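Grey carpet in a work room: regret it or love it?

Flooring > Carpet and rugs

mudroom_mel
Tuesday, 8:14 am

Okay, I need opinions before I talk myself out of this again. We're redoing the downstairs room that's been half office, half project space since we moved in, and I want plain grey carpet. My husband wants vinyl plank everywhere. The slab is cold, the room echoes like a gym, and I spend a lot of time down there kneeling on the floor sorting parts and cutting out patterns, so hard floor sounds miserable to me.

The two samples I've got are a Brenley loop in a medium grey and a Holzer cut pile that's a bit darker and so much softer. The Holzer would run us 600 more for the room with pad. Does grey carpet look dingy after a couple of years? And do small screws and pins vanish in it forever?

plankordie
Tuesday, 8:40 am

Team husband here, sorry! We had grey carpet in a workroom at our last place and I was so glad to see it go. Every thread showed up on it. Coffee showed up on it. And anything with wheels leaves tracks. Put the plank down, buy a nice big rug, and when the rug gets gross you roll it up and take it to the curb. You can't do that with wall to wall.

Also if the slab is cold, is it damp? I'd want to know that before anything soft goes on it.

tackstrip_ted
Tuesday, 9:05 am

Gotta disagree with plankordie on the rug. A rug in a room where people work is something to trip over, and the corners curl. I put carpet in for a living until my knees quit and the plain greys were the ones I never got called back about.

Do tape a square of plastic to the slab for a few days before you buy, though. On that part plankordie is dead right. If there's moisture under the plastic, stop and deal with it first.

Between those two samples I'd take the loop, no contest. Cut pile feels great under your hand at the store and then you get footprints and chair dents in it. Unless you have a cat. Cats and loop pile don't mix.

sunny_side_basement
Tuesday, 11:32 am

I'm on grey carpet right now and I'd pick it again tomorrow! We went back and forth over beige, and the beige looked yellow under our lights no matter what bulbs I tried. The grey stays grey. It's a calm color to have under everything, and I'm glad the floor doesn't compete with anything (my first choice was a green pattern, and my sister still brings it up).

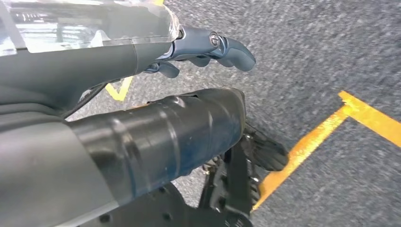 Upkeep has been easy. I vacuum once a week, the slow way, two directions. For spills I blot with plain water and then a little dish soap if the water doesn't do it. I tried the Batus foam on one spot and it left a ring that took me longer to get out than the spill did, so I can't recommend that one.

Lost screws, yes, you will lose some. I work over an old cookie sheet now.

mudroom_mel
Tuesday, 12:10 pm

Oh, the beige thing is good to know, our lights down there are pretty warm too. And the cookie sheet! I have a whole stack of those.

No cat, Ted, but the dog digs at her bed. Is that a loop problem too? Plastic goes down on the slab tonight.

tackstrip_ted
Tuesday, 12:48 pm

Could be. Pull hard on a corner of the sample with something pointy and see if it runs. Some loops are glued so well you can hang on them, others unzip like a cheap sweater. If it runs, never pull it. Snip it level with the rest and leave it alone.

patchwork_pru
Tuesday, 2:20 pm

Has anyone mentioned carpet tiles? I put down Stustia tiles in my sewing room, 92 of them, all by myself over a long weekend, and I bought one spare box on top of that. I've swapped 3 so far (iron, iron, and nail polish). My seams do show a little near the door, which is my own fault for starting from a wall that wasn't straight. Start from the middle of the room!

plankordie
Tuesday, 2:41 pm

Okay, tiles I could live with. Two irons though??

patchwork_pru
Tuesday, 2:55 pm

Same iron, twice.

sunny_side_basement
Tuesday, 3:37 pm

I looked at tiles and didn't love how stiff they felt to kneel on, so try that at the store before you order. Get right down on the floor, who cares who's looking. With the pad under it, mine is way easier on the knees. I paid 200 extra for the thicker pad and I'd spend that before I spent it on fancier carpet.

tackstrip_ted
Tuesday, 4:02 pm

Careful with thick pad under loop. Too much bounce and the backing flexes and the seams go. Go dense instead, and check what the carpet maker allows, or you can kiss the warranty goodbye.

mudroom_mel
Tuesday, 9:26 pm

Plastic is taped down. The dog already stepped on it twice. I scratched at the Brenley with a crochet hook and it didn't run at all, so that's where I'm leaning, with the dense pad. I'm going to ask for one Stustia tile to kneel on anyway. Will report back on the slab!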